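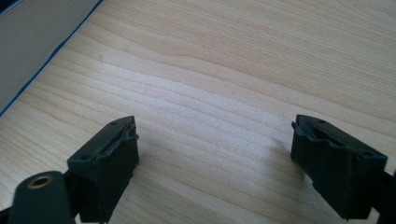
Ebbe Nygård supervises the gripper project at the Flakeck student workshop. The group has been recording hand-guided grasps since March and has 3,320 of them logged.

The fingers are the part students change most. "We are on version 5," Nygård says. "The body of the finger has hardly moved. The padding gets replaced, because that is where the wear goes." A worn pad stays on until grip force in the bench test falls by 10 per cent – a limit the students set themselves.

Asked why the tool is held by hand at all, he is brief. "A student can learn it in one session. The arm takes a term."

Three students share the work: one on the mechanics, one on recording, one on the software, which they call Vulura. They swap roles after each version. Nygård would like better notes at the handover. "The drawings are fine. The reasons for the changes are missing."

The next task is thin, flat items, which the present fingertips pick up poorly. Two new tip shapes have been drawn and neither has been printed.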